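Fitting the tray before the patient

Štěpánka Ďurica has run the removable prosthetics side of the Keltenum dental laboratory for 13 years. Her work there is mostly complete and partial dentures, and most of her complaints concern impressions.

"The commonest fault is an overextended lower border," she says. "The dentist sees a full-looking impression and sends it. We pour it, we make the base, and it lifts when the patient opens."

Last April the laboratory began logging every impression it received from its referring practices. Of 302 lower impressions, 34 were returned for retaking. Ďurica does not regard the figure as high. "I would have returned more, but some were usable with a phone call."

Her preference is for a custom tray with the borders trimmed two millimetres short of the sulcus, then built up in the mouth. Stock trays are acceptable for the first impression only. She asks practices to mark the post dam on the cast themselves. "I can guess where the soft palate moves. The dentist can look."

On scanning she is cautious. Keltenum accepts digital files from the Plolla and Flelley practices, and she finds them reliable for partial dentures with several standing teeth. For a flat lower ridge she still asks for a conventional impression. "The scanner records tissue at rest. I need to know what the cheek does."

Delivery is the other point she raises. Patients are given a printed sheet telling them to cut food small, chew on both sides and leave the denture out at night. A review is booked within the week, and any sore spot is eased with pressure paste as a guide. "Do not grind by eye," she says. "You remove the wrong place and the fit goes with it."

She now teaches border moulding to new dentists at the Mabuza centre, in groups of six.
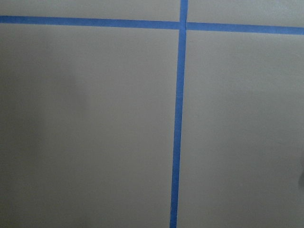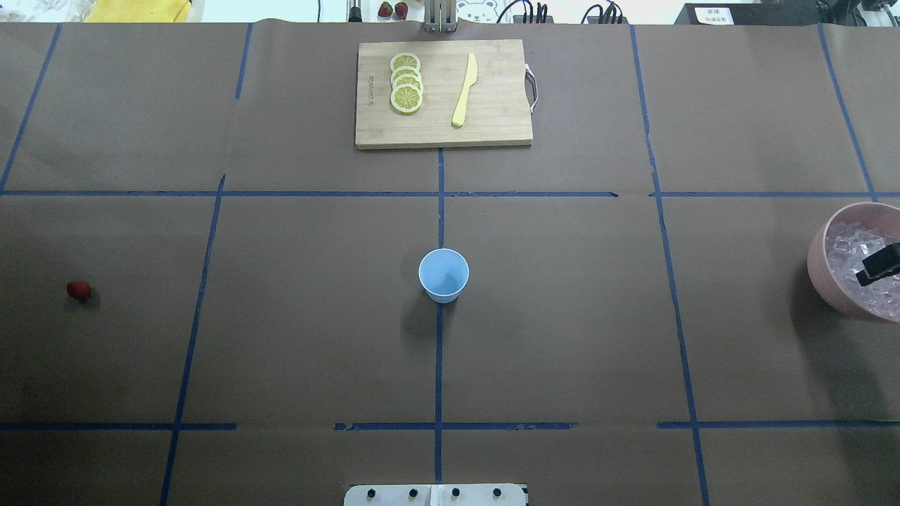 Second picture: lemon slices and a knife on a bamboo cutting board.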